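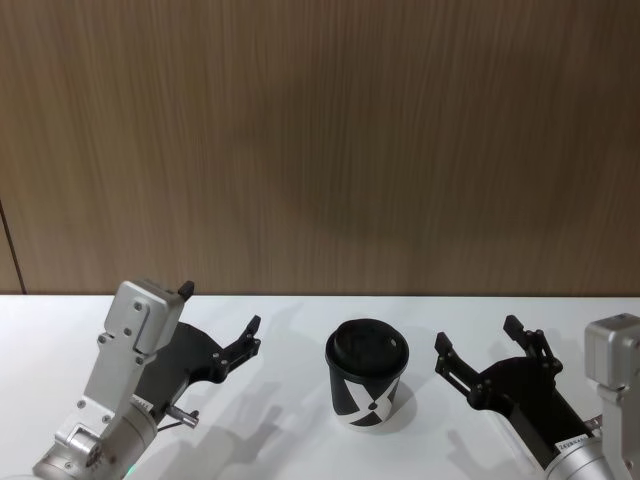
Que produto se recomenda para a limpeza diária de um tampo de mesa branco e liso?
Um pano de microfibra humedecido em água com detergente neutro, seguido de secagem imediata com pano seco.

vastura_norte escreveu:
Agradece-se o esclarecimento. Na nossa sala, o tampo branco encosta a um painel de madeira de veio vertical. Solicita-se parecer sobre o produto a aplicar no painel.

Moderação Plodel escreveu:
O painel deve ser limpo a seco, no sentido do veio. Na linha de encontro com a mesa, convém proteger a madeira com um cartão.

skusterthorpe583 escreveu:
Discordo do parecer anterior. A limpeza a seco não remove gordura. Utilizamos pano bem torcido, com 2 gotas de detergente, e o verniz mantém-se intacto desde março.

Moderação Plodel escreveu:
O método é admissível em madeira envernizada. Em madeira apenas encerada, mantém-se a recomendação inicial.

vastura_norte escreveu:
Desconhecemos o acabamento. Faremos um ensaio em zona discreta, com espera de 15 minutos.

Comentários dos leitores

m_oficina: E as juntas entre painéis? Acumulam pó.
balcao2: Pincel macio, de cima para baixo.
leitora_sul: Continuo a preferir a limpeza a seco.

© Plodel, 16 de dezembro de 2023 | Contacto | Voltar ao topo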